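Subject: Re: [deden-casework] intake forms for sibling placements
2 min read

Macario Lozano wrote:
> We have 12 sibling groups open at Humport. The intake form takes
> one child per record, so the family history gets typed again for
> each. Can we file one record per group and list the children
> under it?

No. The county export reads one child per record and drops anything below the first name. Wanent tried it last year and lost the school data for every younger sibling.

Use the group field instead. Enter the oldest child first, save, and copy the record number into "related file" on each of the others. Family history can then be left blank on the younger records. The export fills it from the oldest. Medical and school sections still have to be entered per child.

Two limits to know:

The link breaks if the oldest child's file is closed first. Close it last, or move the history to the next sibling before closing.

The 90-day review date is set per child and does not follow the group. If siblings were placed on different days, you get different review dates. Hòa Ngô asked for one shared date and the request is open as item 267. Until then, change the dates by hand and put the reason in the notes.

Notes over 40 lines are cut in the printed copy. The full text stays in the file.

Nga Đào has the steps written up for the Bạch office and can send them to anyone who asks.
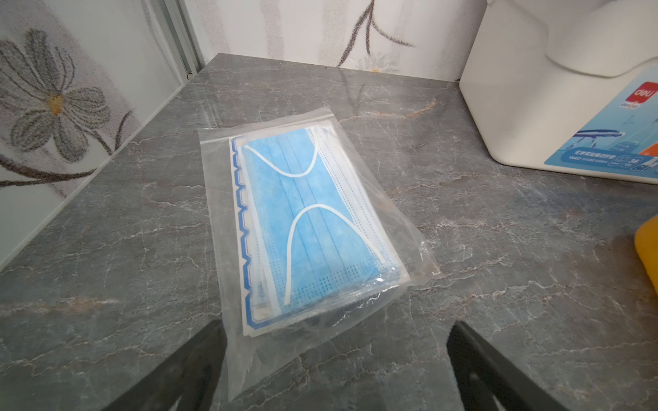 Posted by Vignesh Kurian | April 18, 2020

One correction to my earlier message: "related file" is on the second tab, not the first. Tùng Đặng caught it.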